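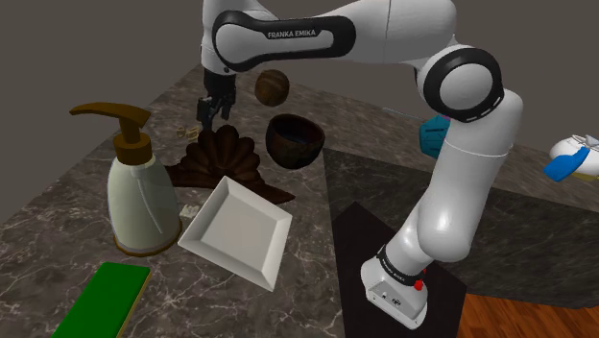 Sealing a dark stone worktop - oil or impregnator?

sjogren_631
13 Sep 2022
Honed dark stone, 33 mm thick, in the kitchen at Rallthorpe. The supplier says Patura oil, 3 coats. Is that still normal?

itura_mk2
Oil darkens it and needs redoing every September. Use a solvent impregnator, one coat, and wipe off the excess after 6 minutes.

gritline
Disagree. Impregnator does little on dense stone. Do a water drop test first - if it doesn't darken, leave it bare. 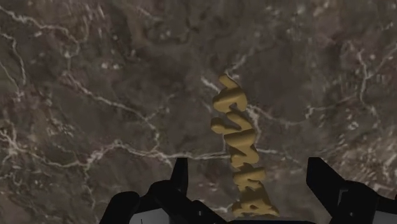
Dark brown surface, from above

itura_mk2
A drop test only shows water uptake. Cooking oil is what stains.

gritline
Then test with cooking oil on an offcut. Mine has had no sealer for more than 6 years.

sjogren_631
I have an offcut. Will test both and post the results.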